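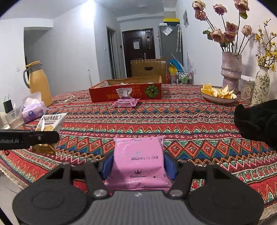

# Household Handling Study: Gallery

Stestance maintains this gallery as a record of its research on teaching robots to handle packaged food in ordinary homes. The study compares two ways of collecting demonstrations – direct control of a robot arm, and a hand-held gripper carried by a person – and asks which produces the more reliable grasp.

The current collection holds 2,201 demonstrations, of which roughly 600 involve soft or glossy packaging. Sealed snack packs were selected by Rekha Arumugam as a test item. Their contents shift under pressure, and their printed surfaces reflect light in ways that affect visual tracking.

**Dining table, snack package.** A square pink package is held upright between the two blue finger pads of the hand-held gripper, one pad at each side edge. A second pink package lies on the patterned cloth in front of the red cardboard box.

Demonstrations in this group were reviewed by Aleksandra Olszewski and Narayanan Murthy. Each reviewer marked the first point of contact separately, and entries on which the two marks differed were returned for a further reading.

The grasp model trained on this material is known within the institute as Serkel. Questions regarding the method may be addressed to Ravindran Kartha, Household Handling Study, Stestance.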